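Como o telemóvel sabe para que lado está virado?

Vira o telemóvel de lado e o vídeo fica deitado. Põe-no outra vez em pé e a imagem volta à posição normal. Para fazer isto, o telemóvel usa uma peça chamada acelerómetro.

O acelerómetro é mais pequeno do que uma unha. Lá dentro há uma massa minúscula, presa por molas muito finas. A gravidade puxa essa massa sempre para o chão. Quando inclinas o telemóvel, a massa mexe-se um bocadinho e a peça mede para que lado foi.

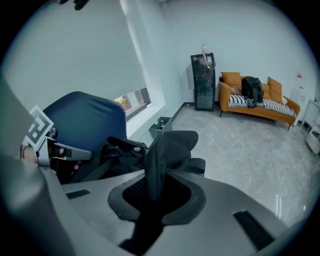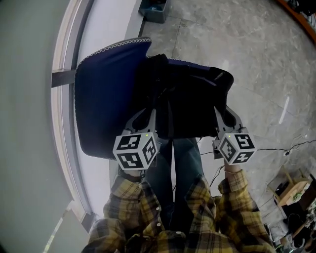
Ospina, agosto

O acelerómetro também ajuda a contar passos. Quando andas, o teu corpo sobe e desce, e o telemóvel no bolso sobe e desce contigo. Um programa procura esse movimento e soma um passo de cada vez.

A turma da professora Mercedes Marulanda fez a experiência no recreio. O Anselmo Llanos deu 200 passos a andar, com o telemóvel no bolso das calças, e o ecrã marcou 200. Depois ficou sentado num banco a abanar o telemóvel com a mão. O contador somou mais 20, e ele não tinha saído do sítio.

Há outra peça, o giroscópio, que mede as rotações. É útil nos jogos em que se conduz um carro rodando o telemóvel como um volante. As duas peças trabalham juntas.

Experimenta em casa

Pede a um adulto um telemóvel com contador de passos. Aponta o número que aparece no início. Anda pelo corredor e conta os passos em voz alta até 20. Espera um minuto e vê o número outra vez. Repete com o telemóvel na mão e depois dentro da mochila.

Palavras novas

Gravidade: a força que puxa as coisas para o chão.
Sensor: uma peça que mede alguma coisa, como a luz, o calor ou o movimento.
Giroscópio: sensor que mede rotações.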